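Bench notes on the folding build, 7/8/21. Posting in pieces as I get to it.

Moved from flat towels to denim this week. The job is the same: find an edge, get one finger under it, close, lift, fold over. One view from the fixed camera, then two from the wrist camera.
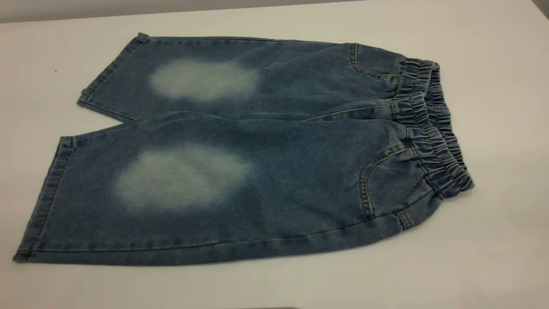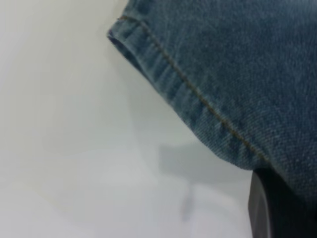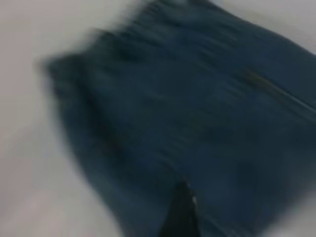

Silvan Schwaiger: are you finding the edge by color or by shape? On mine the topstitching kept fooling it and it would try to grab a seam in the middle of the leg.

Shape first, Silvan. I take the outline off the fixed camera, pick a stretch of hem, then hand over to the wrist camera for the last bit of the approach. I had the same trouble as you with the stitching. Tan thread on blue is the strongest line in the whole view and the old edge finder went straight for it every time.

The fix for now is dumb. If there is blue on both sides of a line, it's a seam. If there is blue on one side and table on the other, it's an edge. This works on a white table. It will not work on a white shirt.

The control code is still called Lurkis, same as the towel version. Went from 552 lines to 3,111 since spring. A lot of that is me being careful about the Z axis after I drove a fingertip into the table in the first month.

Wrist camera exposure is the next thing to sort out. When the arm moves fast the cloth turns to streaks and the seam check is useless. Two choices: more light so I can shorten the exposure, or stop the arm before each look. I'm stopping the arm for now. It makes everything slow.

Denim is easier than I expected in one way. It's stiff enough that the hem holds its shape when you push at it. The towels just crumpled up ahead of the finger. Elastic waistbands are worse, they spring back, so I'm leaving that end alone and only picking from the legs.

Ruth Wragg: what are the fingers made of?

Printed, Ruth. This is the fifth shape. The first 5 sets of that shape all split along the layer lines, so I turned the part on its side in the slicer and haven't had one split since. I'll put the file up when I've cleaned it up.

Goal is 1,000 picks logged by December, any garment, good or bad. Every miss gets saved with the wrist video.

Next up is a second light over the left side of the table and a new cable run down the forearm. The current one catches on the elbow bracket if the arm goes all the way back.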